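FOR IMMEDIATE RELEASE

Restored Silent Romance "The Orchard Gate" Returns to the Big Screen in May

ETINWOOD – Jodance Pictures is delighted to announce that its restoration of "The Orchard Gate," the much-loved and seldom-seen silent romance, will open at the Miah Theater in Etinwood this May, with live music at every performance. It has been a long road for everyone at Jodance, and we could not be happier to be bringing the picture home to the town where its orchard scenes were shot.

For those who have never had the pleasure, "The Orchard Gate" tells the story of a young schoolteacher named Jelia, who comes to a small farming valley to take up a post that has already been given to somebody else. With no money for the train back, she takes a room above the feed store and finds work keeping the books for a widowed apple grower, a proud and rather silent man who has not opened the gate to his late wife's orchard since the winter she passed away. What grows between the two of them over the course of one harvest is told almost entirely in glances, letters and small kindnesses, and there is a scene involving a borrowed coat that has been making our staff cry at their desks for the better part of two years.

The picture did modest business when it was first released and then slipped out of sight, as so many pictures of its day did. For a long while the only version anyone could see was a shortened one, prepared for church halls and schools, which left out most of the harvest dance and ended before Jelia reads the final letter. Audiences who knew it in that form remember it fondly, but they also remember being a bit puzzled by it! The new restoration puts back the dance, the letter, and the whole of the quiet last chapter at the railroad station, and the story makes a good deal more sense for it.

The work began when two incomplete prints came to Jodance within the same year, one from a private collection and one from a closed movie house a few hours' drive from Etinwood. Neither was in good shape. The first had lovely, clear photography but was missing its third and sixth reels, and the second was nearly complete but badly scratched and faded. Our restoration team laid the two side by side, shot by shot, and chose the better material for each moment. In a handful of places, where a few seconds are lost from both prints, we have used title cards written in the style of the originals, and these are clearly marked so that nobody mistakes our words for the first author's.

Color was a question that kept us talking well into many evenings. "The Orchard Gate" was filmed in black and white but tinted for its first release, with amber for lamplight, blue for night and a soft rose for the orchard in bloom. Traces of those tints survived along the edges of the older print, and we have followed them as closely as we could. The rose scenes in particular are something to see on a large screen, and we would gently encourage anyone who is thinking of waiting for the home release to come out and see them in company.

The new score was written for a small ensemble of piano, violin, cello and clarinet, and it borrows from the kinds of waltzes and hymns that would have been familiar to the valley's families. The players will be seated just below the screen, as they would have been in the old days, and will take a short bow before the last reel as well as after it. 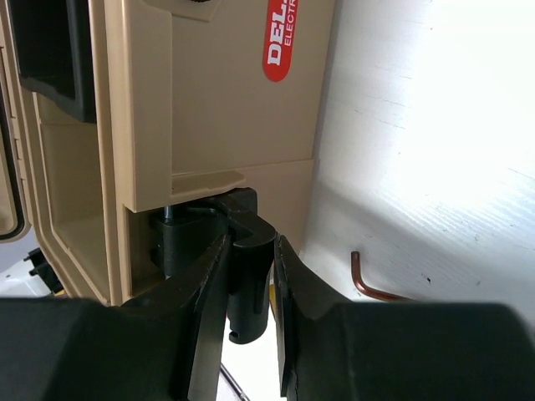
"The Orchard Gate" will travel after its Etinwood run, and Jodance is now taking requests from theaters, film societies and schools that would like to host a screening. We can supply the picture as a digital file or, for houses that still have the projectors, on film, along with sheet music for local musicians and a set of printed program notes. Everything goes out in a carrying case, and we ask hosts to check each closure before sending it on to the next stop. A tan case with a glossy black plastic latch deserves the same few moments of care as the largest trunk. Requests are answered in the order we receive them, and we are happy to talk through dates, fees and seating with even the very smallest halls.

The Etinwood engagement will run for nine performances, with evening shows beginning at 7:30 and matinees at 2. Doors open 45 minutes before each show, and the lobby will have a display of original lobby cards, costume sketches and letters from moviegoers who saw the shortened version as children. Tickets are available at the Miah Theater box office or by telephone at extension 2278 through the theater's main line. Seats are not numbered, so please come a little early if you are hoping to sit together.

A short talk on the restoration will follow each matinee, and questions are very welcome – as are stories, if your own family had anything to do with the filming.

About Jodance Pictures

Jodance Pictures restores and distributes early feature films, with a special fondness for romances and family dramas that have been out of circulation. The company works with collectors and independent theaters, and is always glad to hear from anyone who has old reels in an attic or a barn. Press stills, screening copies for reviewers and further information may be requested from the Jodance press office.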